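The Open Day at Jandness

Boglárka Kerekes got off the bus one stop too early and walked the rest of the way along the ring road. The letter had said gate 3. Gate 3 was shut, with a bicycle chained to it, and a sheet of paper in a plastic sleeve that said VISITORS USE GATE 2. She had her good shoes on and the verge was wet.

At gate 2 a young man in a Jandness fleece found her name on his list. He pronounced it badly and then asked her how to say it, and tried again, and was better.

"Were you here before?" he said. "Some of today's lot used to work here."

"Twenty-two years," she said. "Finishing shop. When it was Palacios."

He gave her a badge with a green stripe and told her there was tea.

The tea was in what had been the drawing office. There were other people from the old place, though fewer than she had expected, and a family with a boy of about nine who had brought a notebook. She knew the man who used to drive the forklift. He had lost a lot of weight. They talked about his knees and about who had died, and then a woman called them together and said the demonstration was in the next building and would everybody please stay behind the yellow line.

The next building was the finishing shop. The benches had gone, and so had the big extractor, and someone had painted the brick white as high as a person could reach with a roller. Above that it was still the old brown. Boglárka looked for the place where her hook had been. There was a socket there now.

"Jandness make the arms," the woman said. "Emumeck write the part that plans the movement. What you'll see today is called Noniso. It learns a job in simulation first, on a computer, and only then do we let it near a real floor. So we'll start with the simulation on the screen, and then we'll go over to the arm."

The screen hung from the roof beam on two chains. The boy with the notebook sat down on the concrete right up against the yellow line, and his mother told him to get up, and he shuffled back a little without getting up.
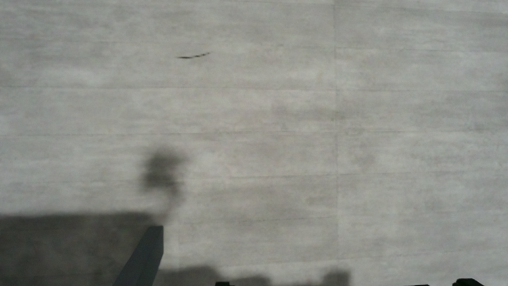
"What's it doing?" said the forklift man.

"Looking at boards," Boglárka said.

The woman explained that it was learning to tell what belonged on a surface from what didn't. A mark in the grain had to be left alone. A bit of grit had to come off. The same with shadows, she said. In the early days it had tried to pick up its own shadow, over and over, for a whole night, and when they came in the next morning it was still trying. People laughed. The boy wrote it down.

"We used to do that by hand," Boglárka said. She had not meant to say it loudly, but the room was quiet.

The woman turned round. "Did you? In here?"

"Along that wall. You ran your palm over it. If you could feel it, it came off. If you couldn't, it was in the wood and you left it."

"Both hands?"

"Left. You kept the scraper in your right."

The woman thought about this. She asked how long it took to learn, and Boglárka said that they put you with somebody for a month, but that it was nearer to a year before you stopped asking. The woman said Noniso had taken roughly three days. Then she seemed to feel she had said something rude, and added that the three days came after a good deal of work by a good many people.

"I'm sure," Boglárka said.

They went over to the arm. It was smaller than she had thought it would be, and it stood on a steel plinth next to a length of real boarding laid out on trestles. A technician sprinkled something from a jar on the boards, and a second technician pressed a button on a grey box. The arm went down and stopped, and went down again more slowly. It took up a crumb of whatever it was and dropped it in a tray. It did this many times. It passed over a knot and left it. The forklift man said "Well, there you are," and after a few minutes he went back to see whether there was any more tea.

Boglárka stayed where she was. She was watching a place near the end of the third board where the light from the high windows came in low. The arm had been past it twice.

"There's one there," she said.

The technician with the jar bent down and looked. "I can't see anything."

"No, you won't from that side."

He looked at the woman, and the woman nodded, and the other technician pressed the button and the arm stopped where it was with its fingers open. The woman lifted a flap in the yellow barrier — it was only a strip of webbing with a clip — and Boglárka went through.

She put her left hand flat on the board and drew it slowly towards her. The board was cold, and it was poor stuff, pine, nothing they would have let through the door. About a hand's width from the end she stopped.

"It's a splinter," she said. "It's lifted. It's still joined at one end, so it isn't dirt and it isn't grain either."

The woman put her own hand there. She moved it back and forth. "Oh, yes," she said. "So what would you do? Take it off or leave it?"

"Glue it down," said Boglárka.

The technician laughed, and then went to find a pencil and drew a ring round the place. The woman asked whether she might take a telephone number. They sometimes had people in for an afternoon, she said, and they paid for it, and the bus fare as well. Boglárka wrote the number on the back of the letter and then had to ask for the letter back, as it had the times of the buses on it. The woman copied the number on to her own hand.

Outside it had started to rain a little. The young man at gate 2 was stacking the badges in a shoebox, and she unpinned hers and gave it to him.

"Any good?" he said.

"It's very clean in there now," she said, and she asked him if the bus still stopped on this side.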